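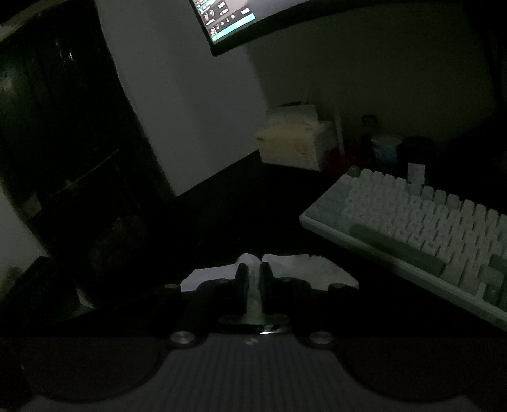
Melis asked at the interim review why the finger pivots needed checking at all when the gripper had only been in use since February. Pellegrini replied that the fasteners had been found loose at the first inspection, and that grip width readings drifted as a result.

3.2 Maintenance of the hand-held gripper

The unit has two fingers on mirrored linkage arms. Each arm turns on a lower pivot and an outer pivot. Play at either joint shows up at the fingertip, where it is easiest to measure. The Flillden procedure calls for a check every 300 grasps. We shortened this to 172 after the second set of readings, as thin materials were affected first.

Before each check the fingers are closed on a single folded sheet of paper tissue, then on cloth. If one finger meets the material before the other, the arms are out of step and the lower pivots are slackened, reset and tightened again.
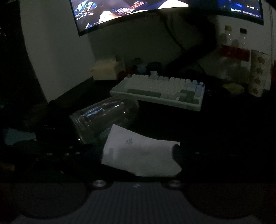

Tightening is done in quarter turns, left and right in alternation. Overtightening makes the linkage stiff and the fingers then fail to open fully when the handle is released. This happened on 14 of the 37 checks logged, all of them before the torque driver arrived from Clarkham. Thread lock was tried on the outer screws only.

Dust was cleared from the joints with a dry brush. No oil was used, as it marks cloth.

Open items: replacement finger pads (on order), and a written limit for fingertip play.

Log closed Oct 2, 2020. A. Pellegrini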